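Bumora publishes its house rules for teaching robots to clean, and invites others to argue with them

KERNLOW — Bumora, which records people doing ordinary cleaning jobs so that robots may one day do them with less grumbling, has published the rulebook its own operators work to. The Bumora Code of Practice for Hand-Held Gripper Recording is free to download from November. It runs to 28 pages, down from a first draft that ran to rather more and was read by very few.

The code covers work in which a person carries a gripper in each hand and does the job through them: wiping, folding, loading, sorting. It replaces a set of notes taped to a cupboard door in the Kernlow workshop, several of which contradicted each other and one of which was about milk.

"We had plenty of opinions on good practice and very little of it written down," said a Bumora spokesperson. "New starters learned the rules by breaking them in front of somebody older. It worked, but it was slow and it made lunch awkward."

Why bother

Standards for finished robots fill a good many shelves. Guidance for the people who show robots how a job is done is thinner, and much of it amounts to asking everyone to be sensible. Bumora went back through 555 of its own recordings before writing the code and threw out more of them than it would like to say. The usual culprits were dull ones: a marker covered by a sleeve, a cloth swapped halfway through, an operator who stopped to answer a question about parking.

The draft was then tried for 3 months at Bumora's second site in Cimutbridge, where staff were asked to follow it to the letter and complain in writing. They did both. The section on breaks is now considerably longer.

What the code asks for

There are 13 rules in all. Those likely to be of most interest outside the company are set out below.

Rule 2. Check both indicator lights before starting. If either is out, stop. Tapping the gripper and hoping is not a check.

Rule 4. Sleeves stay back from the marker cubes. An operator who is cold may have the heating on or a shorter jumper, but may not have the cuffs down.

Rule 5. Work at the speed you would work at home. Operators who know they are being recorded tend either to race or to move like somebody defusing a bomb, and a robot will copy either one faithfully.

Rule 7. The idle hand stays open, clear of the work and still. It does not wave, point or scratch.

Rule 8. On curved and glossy surfaces, press the cloth into the seam with the fingertips of the gripper and keep it there along the edge. Wiping the easy part in the middle twice does not count as doing the edge once.

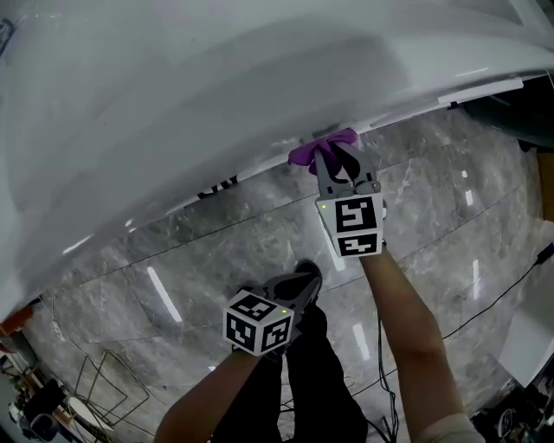
Rule 9. Leave the room as a room. Stools, racks and bags may stay where they normally live, as a robot will meet them sooner or later. Cables must be kept from under the operator's feet, and any that cannot be moved are to be noted on the session sheet.

Rule 12. A spoiled take is marked as spoiled by the person who spoiled it. No explanation is needed and no apology is to be recorded.

What happens next

The code is a voluntary one and Bumora has no power to make anyone follow it, including, on some afternoons, its own staff. Kamolrat, which supplies the company's training courses, will teach from it starting with the next intake. Comments from other workshops are welcome and will be considered for the second edition, particularly from those who think Rule 5 is wrong — we have heard from several already.

Notes to editors

Bumora records household and workshop tasks at its sites in Kernlow and Cimutbridge. Printed copies of the code are available on request from the Bumora press office. The notes from the cupboard door are not.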